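睡前呼吸练习能改变什么：一项睡眠与情绪调节研究的方法与限度

在失眠研究领域，入睡时间往往是最受关注的指标。Kulbridge研究所睡眠与行为组关心的是另一个变量：睡眠不足的人在次日处理负面信息时，反应的强度和恢复的速度。该组最近完成了一项代号为Erano的研究，考察缓慢呼吸练习对这一过程的影响。项目负责人在一个星期五的下午接受了本站采访，谈话涉及研究设计、数据处理、结果的解释范围，以及后续计划。应受访者要求，本文不具名，以“负责人”相称。

研究的出发点是一个方法学上的问题。负责人说，已有的许多呼吸干预研究把“放松”作为结局变量，而放松在问卷上很容易被参与者的预期影响。“一个人每天晚上花时间做练习，过一阵子你问他有没有觉得放松，他多半会给一个偏高的分数。这个分数里有多少属于练习，多少属于期待，单看问卷分不开。”

Erano因此把主要结局定为情绪恢复时间。参与者在清晨完成一项图片判断任务，任务中穿插中性图片和带有负面内容的图片，同时记录皮肤电反应和心率。恢复时间的定义是：负面图片消失后，皮肤电信号从峰值回落到个人基线区间所用的秒数。基线区间按每名参与者当天任务开始前的静息数据计算，不使用组平均值。

“用组平均值做基线会省很多事，”负责人说，“但皮肤电的个体差异太大，有的人静息水平就高。拿统一的线去量，得到的恢复时间主要反映他是谁，练习的影响会被盖住。”

样本共977人，全部为自述睡眠质量不佳的成年人，由合作的社区诊所转介。入组前排除了正在服用镇静催眠药物者、已确诊睡眠呼吸暂停者以及轮班工作者。排除轮班工作者的决定在组内有过争论。负责人的看法是，轮班人群的昼夜节律变动会给清晨测量带来难以校正的误差，把他们放进来，统计模型就要多出好几个参数，而样本量未必支撑得住。“代价是结论不能推到这个人群，论文的局限部分写明了。”

参与者被随机分为四组。第一组做缓慢呼吸练习，呼气时间长于吸气时间；第二组做同样时长的自然呼吸观察，只注意呼吸，不改变节奏；第三组听一段语速平缓的朗读，内容为地理知识；第四组保持原有的睡前习惯，不安排任何活动。干预持续七周，每晚一次，练习由录音引导。

第二组和第三组的设置是为了拆分干预成分。缓慢呼吸同时包含注意力集中、固定作息和呼吸节律改变三个因素。自然呼吸观察保留了前两个，朗读组只保留固定作息。如果三个活动组的结果相同，就很难把效果归因于呼吸节律本身。

录音由研究组自行录制。负责人提到一个细节：最初的版本里，缓慢呼吸组的引导语比另外两组更温和，声音也更低。试用阶段有人指出了这一点，研究组随后统一了三份录音的音量、语速和朗读者，并删去了所有带有评价性的句子，例如“你会感到平静”。“这类句子本身就是暗示。既然要测的是呼吸，就不能在录音里告诉他应该有什么感觉。”

依从性由播放设备自动记录。设备只记录录音是否播放完毕，不能确认参与者是否真的跟着做。负责人认为这是整个设计中较弱的一环。研究组考虑过使用胸带监测呼吸频率，但预试中不少人反映佩戴胸带后更难入睡，最终只在一个子样本中采用。子样本的数据显示，缓慢呼吸组在练习时段的呼吸频率低于其余各组，说明录音引导在总体上起到了作用，但个体之间的差别仍然明显。 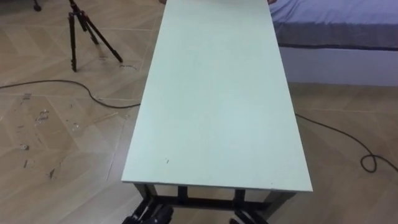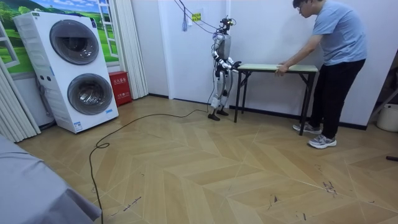
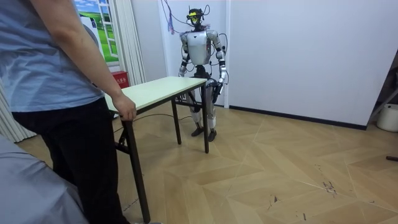
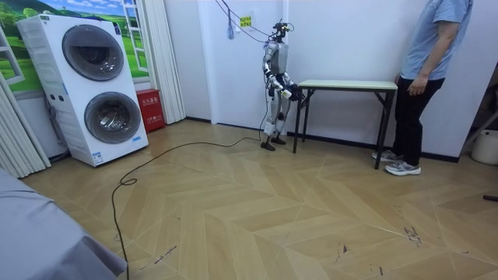
各组的情绪恢复时间有没有差别？

缓慢呼吸组在干预结束时恢复时间缩短，幅度大于自然呼吸观察组；朗读组与不安排活动的一组之间没有可靠差别。反应的峰值在四组之间相近，变化集中在峰值之后的回落阶段。

负责人对最后这一点作了补充。峰值没有变化，意味着参与者看到负面图片时的初始反应强度与干预前大体一致，改变出现在随后的调节过程中。这与常见的说法有出入。许多面向公众的材料把呼吸练习描述为“降低情绪反应”，而Erano的数据支持的是一个较窄的表述：反应照常出现，消退得较快。

“我们在写摘要时对这个措辞改了很多遍，”负责人说，“‘降低反应’读起来更有力，但数据不支持。峰值的置信区间跨过零点，我们不能把它写成下降。”

睡眠方面的结果较为有限。参与者佩戴腕式活动记录仪，研究组据此估算入睡潜伏期和夜间觉醒时长。缓慢呼吸组的入睡潜伏期略有缩短，但与自然呼吸观察组相比，差异没有达到预先设定的标准。夜间觉醒时长在各组之间没有系统差别。也就是说，情绪恢复的改善不能简单解释为“睡得更多”。

中介分析也指向同一方向。把总睡眠时间加入模型后，呼吸练习与恢复时间之间的关联只有小幅减弱。负责人提醒，活动记录仪对安静卧床和浅睡眠的区分能力不强，中介变量测量误差较大时，中介效应会被低估。“所以我不会说睡眠不起作用。我只能说，用这种仪器测到的睡眠时长，解释不了大部分关联。”

对此，组内目前有两种解释。一种认为，较慢的呼吸节律提高了迷走神经活动的水平，这种变化延续到次日，表现为生理唤起消退得较快。另一种认为，参与者在练习中反复经历“注意到紧张，然后把注意力移回呼吸”的过程，这种注意转移的熟练程度迁移到了清晨的任务中。心率变异性数据对第一种解释提供了部分支持，但效应较小，并且在周末测量中不稳定。第二种解释尚缺乏直接的检验手段。

被问到两种解释是否互斥时，负责人回答：“不互斥。问题在于它们对剂量的预测不同。如果是迷走神经的机制，停止练习之后效果应该很快消失；如果是注意技能，应该保留一段时间。我们的随访只做了一次，不足以判断曲线的形状。”

随访安排在干预结束四周之后。届时缓慢呼吸组与自然呼吸观察组之间的差距有所缩小，但方向未变。随访阶段的失访比例高于干预阶段，而且失访者在基线时的失眠评分偏高。研究组采用多重插补处理缺失数据，并做了敏感性分析，假定失访者的状况比留下来的人差。在较严格的假定下，随访时的组间差异不再显著。这一结果列在论文的补充表格中，负责人希望引用者一并注意。

统计分析计划在数据采集前已经登记，并由外部机构Stojanovska统计事务所独立执行。研究组将分组标签替换为随机代码后移交数据，事务所完成主要分析后再揭盲。双方在一个问题上有过分歧：部分参与者的皮肤电信号在负面图片出现后没有形成可辨认的峰值，恢复时间无从计算。研究组倾向于将这些试次视为缺失，事务所认为应记为零秒。最终主要分析沿用登记方案中的缺失处理，零秒方案作为替代分析报告，两者方向一致，效应量后者较小。

“这种无峰值的试次值得单独研究，”负责人说，“它可能是电极接触的问题，可能是这个人没有看图片，也可能是他对这类图片确实没有生理反应。这三种情况混在一起，处理方式怎么选都有缺陷。”

关于实际应用，负责人的态度较为保留。样本来自转介诊所，参与者普遍有改善睡眠的意愿，与一般人群不同。图片任务是在安静环境中进行的，持续时间不长，和工作或家庭中的冲突有相当距离。恢复时间缩短若干秒，在日常生活中意味着什么，现有数据无法回答。

研究组也收集了日记资料，要求参与者每天傍晚记录当天最困扰的一件事，以及这件事带来的不快持续了多久。日记的填写质量参差不齐，有的只有几个字，有的写满一页。对持续时间的自评与皮肤电恢复时间的相关较弱。负责人认为，这既可能说明自评不准，也可能说明两种测量针对的是不同时间尺度上的过程：皮肤电反映的是秒级变化，日记里的不快往往以小时计，其中掺杂了反复回想和与他人交谈等因素。

编码日记的工作由两名编码员独立完成，遇到不一致时由第三人裁定。编码类别包括工作、家庭、健康、财务和其他。缓慢呼吸组提到健康类困扰的比例在干预后期有所上升，原因不明。负责人猜测，每晚关注呼吸可能使一部分人对身体感觉更加敏感，但强调这是事后观察，没有列入登记方案，只能作为下一步研究的线索。

不良反应方面，有少数参与者报告在缓慢呼吸时出现头晕或胸闷，多数在调整呼吸幅度后缓解，也有人因此退出。研究组据此修改了录音的开头，加入“幅度以舒适为准”的提示。负责人说，呼吸练习常被当作没有风险的活动，相关研究对不良反应的记录也往往不完整，建议今后的试验把它列为常规报告项目。有呼吸系统或心脏疾病的人，应先咨询医生再决定是否尝试。

后续项目定名为Plimton，计划解决剂量和持续时间两个问题。设计上将把练习时长分为若干水平，并在干预结束后安排多次随访，以便描出效果衰减的曲线。测量方面，清晨任务会加入一段声音刺激，避免结果只依赖视觉材料；睡眠测量拟在部分参与者家中使用便携式脑电设备。呼吸频率的监测则准备改用置于床垫下方的压力传感器，替代胸带。

床垫传感器也有自己的问题。两人同睡一张床时，信号会相互叠加，现有算法对呼吸频率接近的两个人分离效果不佳。研究组正在用预试数据比较几种分离方法，尚未确定是否将同床者列入排除标准。负责人倾向于不排除，理由是独居者与同住者在睡眠和情绪上都存在差异，排除之后样本会偏得更多。

轮班工作者是否纳入Plimton，也还在讨论。一种方案是为他们单独设一个队列，测量时间按个人醒来的时刻确定，分析时不与主样本合并。这样做需要增加人手和设备，能否实现取决于经费审批的结果。

Plimton的登记文件预计在六月提交，预试仍在进行。Erano的分析代码和去标识化数据已经整理完毕，将随论文一同公开，皮肤电的原始波形因文件较大，需另行向研究组申请。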